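Search this journal Search Advanced

4. What changed on the floor

4.1 Setting

The site at Horaddale belongs to Rerevon, a small company that repairs and checks electronic units sent in by other firms. Most of the work is done on benches by people who have been there a long time. When we began our visits, two-armed robots had just been brought into one room to take over a share of the handling: positioning a unit, holding it still, pressing or turning something small, and passing it on. The software that runs the arms is called Drilteo, and the workers quickly used that name for everything, arms and tables included. We follow them in that here, because we found it hard to talk with them any other way.

Before the change, a shift in this room meant 15 people, each with a bench and a tray. After it, the same 15 were on the schedule, but nine of them spent at least part of the day teaching, checking or resetting the arms. The other six kept their old benches. That split was never announced as a plan. It grew out of who liked what, and it became the most interesting thing we saw all spring.

4.2 From doing to showing

Our first surprise was how much talk the new work produced. Bench work at Rerevon had been quiet. People wore headphones, and the trays moved along with a nod. Teaching an arm to do a task that you have done with your own hands for years turned out to be a very social job! Workers argued about where to start a reach, how hard a finger should press, and whether a small part should be picked up from the side or from above. They walked over to the old benches and asked colleagues to do a step slowly, then again, then once more with the other hand.

One worker with long experience told us she had not known that she tilted a unit before pressing on it until she tried to get the arm to do the same thing. "I had to watch myself in order to tell it," she said. Comments like this came up in nearly every interview. The skill was there all along, but it had never needed words. We think this is a real gain for the people involved, and several of them clearly enjoyed it. They had been experts for years without much chance to say what they were expert in. 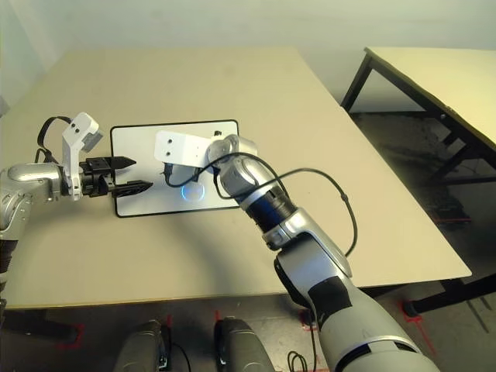 The vocabulary that came out of all this talk was wonderful. A reach that came in too low was "grazing." An arm that stopped to wait for the other was "being polite," and two arms that both waited were "at the door," as in two people each insisting that the other go first. These words went up on a whiteboard by the entrance, were rubbed out, argued over, and written up again. By May, new people were learning them on their first morning. Sigrún Eyvindsson, who led the interviews, kept a list as it grew and used it to prompt later conversations, and we recommend the practice to others. Asking someone to explain a shop word gets far better answers than asking how they feel about technology.

Figure 4. Two-armed station at the Horaddale site, with a board on the table between the arms.

4.3 Time and attention

Workers described the day as having a different shape. On the benches, attention is steady: you look at the unit, you work on it, you reach for the next. At the stations it comes in bursts. There are stretches when the arms need little from anyone, and then a few minutes when they need a lot. Some people loved this. They used the gaps to write notes, tidy, or help a neighbor. Others found the gaps tiring in a way they struggled to explain, and two of them asked to go back to the benches for good. Both requests were granted within days, and we want to give the site credit for that. The freedom to move back made others more willing to try the stations in the first place.

We also logged every time a person stepped in to correct or restart a task. The log runs to 3525 entries. We had expected the rate to fall steadily as the weeks went by, and over the whole period it did fall, but the weekly picture is bumpy. Each time a new kind of unit arrived, the entries jumped. Heiðrún Østergaard, who coded the log, noticed that the jumps were smaller when the person at the station had handled that kind of unit by hand beforehand. Where they had not, they tended to call someone over from the benches, and the entry often records two sets of initials.

This matters for how a site like Horaddale plans its future. The six people who stayed at the benches were, in effect, supporting the stations as well. They were asked for advice several times a shift, and until we showed the managers the initials in the log, this help did not appear in any record of their work. A small pay supplement for advising was agreed on soon afterward. The amount is modest – one bencher called it "coffee money" – but people were pleased to see the help written down as work.

4.4 Hands, backs and the end of the shift

The physical side of the job changed too. Several workers had told us early on about sore wrists after long runs of the same motion. We did not measure this, and we make no medical claim. We can say that people at the stations spoke of their wrists less often in the second round of interviews and of their feet more often, having gone from sitting most of the day to walking and standing. Stools were ordered. They were too low, and were swapped for taller ones.

The end of the shift is another place where habits moved. At the benches, a worker could stop with an empty tray and go home. A station is handed over in the middle of things, so people began leaving notes for the next person. The early notes were short and a bit grumpy. Later ones ran to half a page, with sketches, and a few of them are the best descriptions of the work we have. Sveinbjörnsson, the firm that installed the stations, asked for copies and used them to rewrite its own setup guide, with the note writers thanked inside the front cover. The workers were delighted by this, and a copy of the guide now hangs from a string near the door.

4.5 Limits of what we saw

All of this comes from one room at one site, with a manager who was open to being told things. A place with higher turnover would have fewer long-time hands to learn from, and we would expect the talk described in 4.2 to be thinner there. We also arrived after the decision to automate had been made, so we cannot say how people felt while it was being discussed. Section 5 takes up the second of these points using the written comments that workers had submitted before our visits.

Received in revised form 3/21/24
Contact the editorial office | Copyright the authors | Back to top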